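Puzzle corner at Araya

The peg puzzles are back on the tables for the autumn. Sosina Feyisa has gone through the cupboard and checked every set, and two that had pieces missing have gone to Zandell for spares - we hope to have them by October.

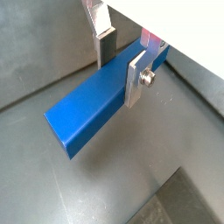
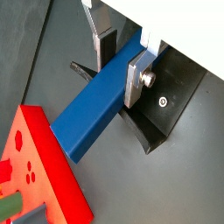
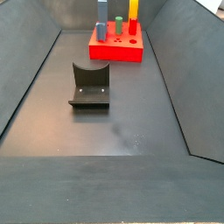 Blue pieces in all three, with the red block in the second and third.

Sets can be borrowed for seven days. Please bring them back complete, pegs and block together, and sign the sheet by the door.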